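Omstead Household Forum > Kitchen and Table > Cotton tablecloths, how hot do you wash?

beler_7
Posted 11 January 2022
Hello all. I have bought two checked cotton tablecloths, red and white, from the market in Iltport. The label says 40 degrees, but my mother always washed such cloths at 60. I am afraid that the red will go into the white. What do you do?

radu_kitchen
Forty, always. At 60 mine became pink in the first wash and also shorter by 5 cm. It no longer covers the ends of the table.

Iltport Ivy
I do not agree with radu. If the thread is dyed before weaving, 60 is fine. Cheap printed cloth is another matter – look at the back side, and if it is much paler, it is printed.

radu_kitchen
Mine was the same colour on both sides and it still ran. So this test is not so sure as you say.

Iltport Ivy
Then perhaps it was badly rinsed at the factory. I have washed mine at 60 for seven years.

beler_7
Thank you both. The back is as red as the front. I will try the smaller one first, alone, at 40, with a spoon of salt.

radu_kitchen
Salt does nothing for modern dyes, I think. Cold water and a short programme are better.

omstead_linen
My grandmother used vinegar, and I still do it, more from habit than from knowledge. For ironing, I take the cloth while it is a little damp. We have a red and white one on the table too.

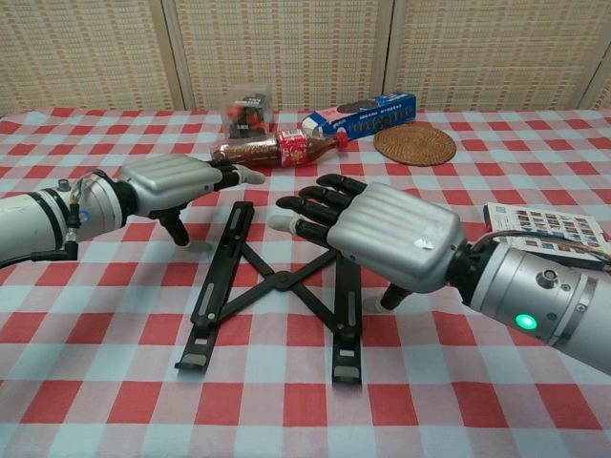 Can I put it in the tumble dryer afterwards?
Better to hang it on a line, because the dryer can shrink cotton more than the wash does.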